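The tidy-up method, six weeks on

I was lent a book in February. I won't give its full title because it has a colon in it and then fourteen more words, but the first half is The Bunell Method, and Kojo Agyeman pressed it on me at work with the look of a man who has thrown out most of his shirts. He had. He told me so. He said he could breathe in his own flat again, which made me wonder what he'd been doing up to then.

I am not a natural customer for this sort of thing. I think most advice about the home is written by people with a spare room. But Kojo is sensible about everything else, and I'd just spent half an evening looking for a screwdriver, so I read it.

What the book says

The idea is that you own too much and that you can tell how much is too much by counting. You go from room to room with a notebook and write down a number. Then you get rid of things until the number is 100 per room. The author picked 100, as far as I can see, for being a round number. There is a chapter on why it works and it comes down to several people called things like "a mother in Roston" saying they slept better.

Does a pair of socks count as one or two? One. Does a box of screws count as one? Yes, if the box has a lid. I read that line several times. So the quickest way to own less under the Bunell Method is to buy boxes with lids, and at the back of the book there is a web address where you can buy boxes with lids.

My kitchen came to 164. I'd have guessed far fewer, so fair play, that did give me a jolt. It wore off when I looked at what was on the list. Forks, mostly. Plates. The good pan and the bad pan. I cook for people, and people need forks.

What I got rid of

I did get rid of things, and I'll give the book its due for making me start. A bread machine went to my neighbour Ihor Pylypenko, who has since made better bread in it than I ever managed. A bag of cables went to the tip. So did a lamp from the market on Rutska Street which had never stood up straight — I'd been propping it with a folded beer mat for years and calling it character.

I also gave away a big soup pot, and I've regretted that one. The book says that if you haven't used something in 30 days you won't miss it. Thirty days! I hadn't made soup for 30 days because it hadn't been soup weather. By that rule I should throw out my winter coat every summer and my birthday candles all year round.

The bit about children

There is a chapter on toys which I read purely out of nosiness, and it annoyed me more than the rest put together. Children, it says, should have 3 toys out at a time, with everything else put away and swapped over at the end of the week. This is meant to make them calmer and better at playing. The proof offered is a nursery owner who tried it and liked it.

I'd like to believe it. Plain blocks do seem to go further than anything with batteries, and I remember playing with offcuts from my grandfather's shed for whole afternoons. But I also remember that there was a crate of them, and that the fun was in tipping the crate over. Give me three bits of wood and I'd have been back in the kitchen asking for biscuits.
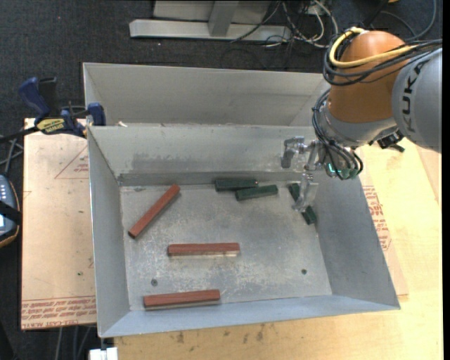 Would I recommend it?

Borrow it if you must. Read the chapter on paperwork, which is short and fairly useful, and skip anything with a number in it. My sister swears by a rival system called Zhuravel, where you pack everything you own into bags and only take out what you need, and she has been living out of bags since before Christmas.

Kojo asked for his book back last week. I'd put it somewhere sensible, in a box, with a lid, and it took me until nearly midnight to find it. I've told him I'm keeping the forks. He wants to know if I've done the bathroom yet.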